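Workshop notebook, Minen
Feb 23, 2024

Dark knit and the Kornine stand

Writing this up before I go home, as my notes from last time were three words on the back of a delivery slip and I have been paying for it ever since (what on earth did "turn it first" mean?). The kettle has boiled and the bench is more or less clear, so I shall try to do it properly.

The Keteo cloth arrived at last. It's the charcoal one, so dark it goes to black as soon as you move away from the window, and it is a lovely thing to handle, soft and a bit springy with a fine rib running through it. I had been expecting something thinner from the swatch. I put it on the kitchen scales, folded into the big mixing bowl, and the piece comes to 692 grams, bowl taken off. That is a good deal more than the old grey throw we have been using for every hanging trial up to now, and I did feel a bit foolish that all our happy conclusions about the stand were drawn from a throw you could nearly post through a letterbox.

The stand is the second Kornine, the one with the shorter posts. Post length is 86 cm from the floor to the top, measured after sanding. I'd rounded the front edges on the first one and regretted it, so these are left flat, with only the sharpness taken off. I oiled nothing. The pale yellow of the bare wood is so pleasant next to dark cloth that I'd like to leave it that way as long as we can get away with it, though I know perfectly well that somebody will put a mug of tea on it within the month and we'll be having the varnish conversation again.

Now, the folding. I began by doubling the cloth lengthways and then over again, the way you would for a blanket, and that was too fat to lie nicely. It made one great roll at the fold and slid towards whichever side had more of it. Next I tried it folded once only and let it bunch as it liked, and that was much better to look at and much easier to lift. The rib wants to run across the fold. When it runs along the fold the whole thing creeps, very slowly, so that you think it's fine and go and answer the door and come back to find a puddle of knitting on the floor. I have marked the right direction with a tacking stitch in white cotton at one corner. Please don't unpick it!

A word about the light, as I had such trouble with it. Dark knit under our ceiling lamp is just a hole in the room. You can't tell a fold from a shadow, and I spent a silly amount of time smoothing a crease that wasn't there. Drawing the blind halfway and moving the bench lamp low and to one side brings the ridges up beautifully, and then you can see straight away where the cloth is pulling. I've left the lamp where it worked best and put a bit of tape on the bench by its foot. 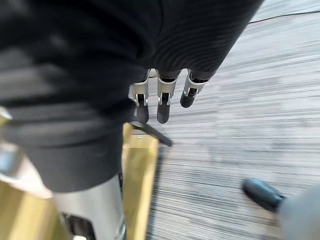
Charcoal knit in heavy folds, with the pale post and the slim black bar underneath.

What I like, and didn't expect to, is how well the rib shows on the curves. Where the cloth is bunched into rounded folds the ridges open up a little and you get all that texture for nothing, whereas flat on the bench it could be any old jersey. If we do use this for the spring display I would leave it loosely gathered and resist tidying it. I shall have to be firm with myself there.

The slim bars I am less sure of. Black was the right choice for the colour, no doubt about it, and they look very smart against the bare wood. But a slim bar under a thick knit presses a line into it, and the line was still there after I'd had my sandwich. A gentle pull crossways took most of it out. I could go up a size, which means drilling again, or I could wrap the existing bars with something soft. There is a roll of felt tape left over from the Bogdan job, but it's the green one, and it would look dreadful. Perhaps a sleeve of the same cloth? There'll be an offcut, and it would be a nice little touch if I can get the seam to sit underneath.

Fluff: yes, plenty. The dark cloth sheds hardly at all but it picks up everything going, and this room has sawdust in places I have stopped thinking about. I went over it with the clothes brush before I started and again at the end, and the second time was worse than the first. From now on I'd suggest sanding and knitwear are not done on the same afternoon, or at least that the knitwear goes first. The cloth is now in the lidded box under the window, on top of the tissue, and I've written Keteo 101 on the label because that's the number on their docket and it will save us a telephone call when we want more.

Things for next time, in no order at all. Try the cloth with the fold a hand's width off centre, longer side to the back. Check whether the post with the speck near the top has a knot or only a bit of dirt, as I meant to look and forgot. Find the long ruler. Make up 2 sleeves for the bars before deciding on new ones, it's only an evening's sewing and I've got the thread. Ask Keteo if the same rib comes in anything paler, which would be kinder to photograph and kinder to my eyes.

The display isn't wanted until April, so there is time to be fussy, and I do think this cloth is worth being fussy over. I had it over my knees for the last half hour while I wrote the labels and it was the warmest I've been in here since we moved in.

Heater is off at the wall. The oil tin is back on the high shelf, and the mixing bowl has been washed and returned to the kitchen.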